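Workshop tips – probing boards with the arm

Quick ones from the Plirkeck bench, before I forget. Lay the case on its side so the board faces up. Tie back loose power wires first, the arm will find them otherwise. Keep the probe off the socket pins, they bend if you breathe on them. 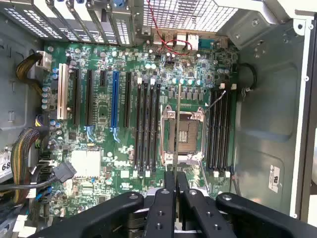
By Siham Kabbaj – Thursday, December 4, 2025

Slow approach wins. We ran 2,000 touches, some 60 misses at full speed, only 11 at the slow setting, same number of trys each. Most misses near tall parts – heatsinks, slot latches. So re-zero the probe after every 3 boards. Taha Bouzid does it after each one, fine too. Write down the offset befor you power off.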